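Two days at the Plerkau sleep and bedding fair

Posted August 2018

I went to Plerkau because my back hurts. I should say that up front, as the people on the stands all asked what line of business I was in and looked let down when I told them. The Bilutell bedding and home fair is meant for the trade on its first day and for everyone else on the second. I had a pass for both, on the strength of this page, and I paid my own train fare and my own lunch.

The fair has two halls. The big one is for mattresses and bases, and the smaller one, across a loading yard, takes linen, pillows, blankets and anything that somebody thinks might help you sleep. There was also a bus out to the Prulten works in the afternoon of the first day, which I'd signed up for back in January, when the list opened. More on that further down.

Getting in was slow. The doors opened on time but there was one person checking passes and one checking bags, and the bag queue ran back past the coffee cart. Coffee was fine. A cheese roll cost more than I've paid at an airport.

The big hall

If you've never tried to buy a mattress at a fair, the trouble is that you can't tell anything in the time you've got. You lie down in your coat with your shoes hanging off the end, somebody stands over you, and after two minutes you get up and say it was very nice. I lay on a great many. The first three felt wonderful, as I'd been up since before dawn, and everything after them felt much the same.

The salespeople talk in numbers. One stand had a sign claiming 14 zones of support. I asked what a zone was. I was told it was an area where the foam behaved differently. I asked whether a person who is short gets the same zones in the same places as a person who is tall, and was told the zones were very forgiving. In that case I'm not sure why you'd want them. The next stand over had seven, and was selling that as a good thing too.

Then there are the springs. More springs is better, according to the people with more springs. The people with fewer springs said theirs were thicker. I don't doubt that there are good and bad mattresses in the world, but I'd like to meet one seller who could name a customer his product was wrong for.

The trial periods were more use. Most stands now offer some number of nights at home, and the best I saw was 200. Read the sheet, though. On that one you had to keep the mattress for a first month before you could send it back, you had to have kept the bag it came in, and the cost of pick-up was yours if you lived outside the delivery area. I asked for a map of the delivery area and was told it was on the website. It wasn't when I looked that evening.

Prices were hard to get. Nearly everything had a show price on a card, next to a crossed-out price that I suspect no living person has paid. I wrote down one mattress at a show price on the first day and went back on the second, and the card had been changed. It had gone up. The man said the first card had been a trade card.

The linen hall

I liked the small hall much better, partly because it had windows. Linen people seem more willing to let you handle the goods and leave you alone with them. There were bins of pillowcases you could dig through, and a long table of seconds with the faults marked in chalk, which is the most honest thing I saw at the fair.

Thread count is still the big pitch. The packets at one end of the hall read like cricket scores. I asked at four stands what the number counted, and got four answers, two of them flatly opposed. One woman told me kindly that anything past a middling number is done by twisting thin threads together and counting each one, and that I should rub the cloth between my fingers and hold it up to the light. She was selling plain cotton with no number on the packet at all. It was the only thing I bought on the first day.

Prints are back, they tell me. I'd had a decade of white and grey and was ready for it, though a pattern you love on a folded square can be a lot to live with once it's spread over a whole bed. Large prints suffer most from this. On a packet you see one corner of the design and have to guess at the rest, and the pillowcases often don't carry the same bit of it. Ask to see a sheet opened out. If the stand won't do it, I'd walk on.

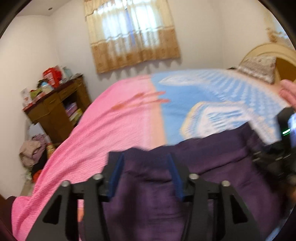
Margit, who reads this page and had been to the same fair the year before, wrote to me afterwards that I was being too hard on prints and too soft on plain cotton. Her printed sheets had outlasted two sets of white ones, she said, because a tea stain on white means the sheet is finished and a tea stain on a busy pattern means nothing. She also thought that asking a stand to open out a sheet was a bit much when they'd have to iron and fold it again by closing time.

She has a point about the tea. I'm less moved by the ironing. If you want that sort of money for a sheet, you can shake one out.

What I'd still like to know, and couldn't find out, is how the prints wash. Every label says the colour holds. I asked one stand if they had a sample that had been through the machine a year's worth of times, and they said that was a very good idea and wrote it on a pad. I don't expect to see it next year.

A word about pillows, as I spent an hour on them. The new thing is a pillow with layers you can take out until the height suits you. I think this is sensible. I also think it means that you're paying for filling you'll put in a cupboard. The stand called Âu had the most comfortable ones, or I was tired again, and they gave out a little card for measuring from your neck to your shoulder. Mine came out as a size they don't make.

The bus to Prulten

The works is half an hour out of town, past a lot of flat fields. We were promised a full tour from raw cotton to finished sheet. What we got was the cutting floor, the hemming floor and a gift shop. The weaving is done somewhere else, and when I asked where, the guide said it was done by partners. The word partners came up often.

All the same, the hemming floor was worth the trip. I'd never thought about how a fitted sheet gets its corners, and I came away with some respect for whoever sews them. It's fast work and awkward, with the elastic being stretched while the cloth is fed through, and it's loud. The guide wore ear muffs. We were given little foam plugs, which some of the party put in and some put in their pockets.

Somebody asked why fitted sheets never fit any more. The answer was that mattresses have got deeper while the sheets have been sold under the same names, so that a queen sheet cut for an old mattress will ping off a new one in the night. Measure the depth at the side before you shop, then add a bit for the tuck. That was the best advice I had in two days and it didn't cost anything. I passed it on to a couple on the bus, who told me they already knew.

We heard that the plant turns out 368 sets in a shift. I have no way of checking that. I can tell you a good part of one table was waiting for something when we came through, and that the people at it were having a chat and seemed pleased to have visitors.

The gift shop was in a kind of shed by the gate, and its prices were the same as in the city centre. I'd been hoping for a factory price. Several people bought bags full of things anyway, which then had to be fitted around our knees on the ride back.

Was it worth it?

For my back, no. I don't know any more about which mattress to buy than I did before I went, and I know a bit less than I thought I did about what the words on them mean. The second day in particular was very crowded, with long waits for anything that tilted or had a motor in it, and by mid-afternoon the covers on the display beds looked well used. If you can get in on the trade day, do that.

For sheets and pillows I'd go again. You can put your hands on things, which you can't do on a screen, and there are fair prices at the seconds table if you get there early. Take a tape measure. Take your own lunch. Wear shoes you can slip off, and don't sign anything on the day – the show price was still on offer when I rang one of the firms a week later, and they'd have thrown in a mattress cover as well.

The plain cotton sheets have been washed twice now. One has a pulled thread near the hem, which may have been me. I'll put a note on this page after the winter and say how they've held up.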